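The bus to Tresby left at six, and at four I still had the whole kitchen table to pack. I was thrilled about it, which my sister could not understand at all. She hates packing. I love it! I love an empty carton and a pile of stuff that can't possibly fit, and I love that first minute when you haven't tried anything yet and every arrangement is still a good one.

The carton was for our grandmother, who had moved into two rooms above the old Plameck bakery and claimed to need nothing. She had then mailed us a list. It ran to both sides of the paper, in pencil, and it began with cold medicine and ended with "the rack, you know the one."

We did know the one. It had lived beside her sink on Terkunent Street for as long as either of us could remember, and when we were small we used it as a jail for toy horses. My sister wanted to send her a new one. I said a new one wouldn't have had horses in it, and I pulled a clear plastic bag over the old one and wrapped it tight (well, tight enough) and set it down on the plaid tablecloth with everything else. 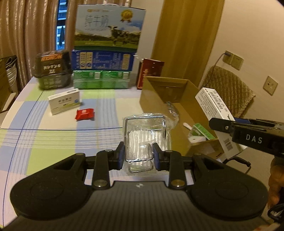

"The rack goes in first," said my sister.

"The rack goes in last," I said. "You build up to the rack!"

She gave me the look she has given me since I was five. So we tried it her way, and the rack went in and took over, and there was a wonderful big hollow in the middle of it that made me laugh out loud. All those years of horses and I'd forgotten you could put things inside. The medicine went in there, and the little red packet, and then we were both at it, elbows knocking, handing things across and snatching them back.

"Socks," she said.

"She didn't ask for socks."

"She never asks for socks."

The socks went down the side, two pairs, the thick gray kind. They held everything so beautifully still that I shook the carton just to hear it not rattle. My sister shook it too. She was enjoying herself by then, though she would have walked to Tresby before saying so.

At twenty past five we were out of tape. I ran down to Atanasov's on the corner, where a roll cost 2.86 and I had three dollars in my coat, and I ran back up the stairs feeling like the luckiest person in the building. When I came in, my sister had the carton open again.

"What are you doing? We were finished!"

She didn't answer. She was leaning over the rack with her hand closed around something, and she had gone a little pink. I got close enough to see between her fingers. It was a brown plastic horse with three legs.

"It was in the drawer," she said. "Give me the tape."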